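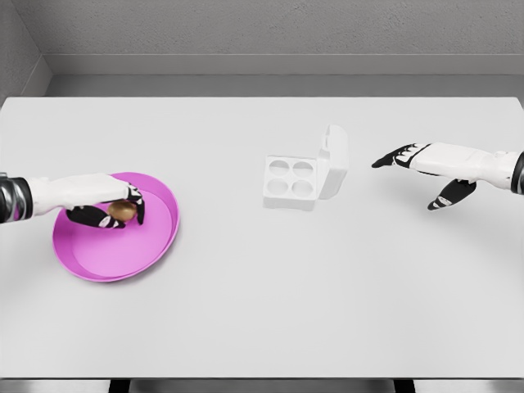
Notebook > Bench log > Equipment and spend

Home | Log | Parts | Rota | Contact

July, Desmond Whitfield

Second pass at the hands budget. Imani wants the order in before the quote from Akmont lapses, 28 days from when they sent it. I'm still not keen.

What they want to sell us is a pair of hands at 3,000 each, plus 800 for wrist adaptors, so 6,800 before anyone has bought a cable. Spares are "on request". Asked what a replacement finger costs and got a brochure.

The case for buying rests nearly all on the egg task in the simulator. Fine, but a simulated egg has whatever shell we gave it. Birutė set the friction herself and says she picked a number that looked sensible. I'd like to see the same runs with it halved before I sign anything.

Also not convinced we need 2. The carton job has one hand on the egg and I can't find anything in the task sheet that the other must do at the same time. Lorenz says the lid will want holding on a real carton. Possibly. A bulldog clip would hold it too.

Missing from the sheet:
- table mount (ours won't take the weight, I think; check)
- second power supply
- repair time, and who pays carriage
- eggs, ha

Inon do a loan scheme, one hand only. Harriet to ring them and ask whether the fee comes off the price later. If it does I'd go that way and leave Akmont to lapse.

Friction runs: Birutė, tonight if the machine is free.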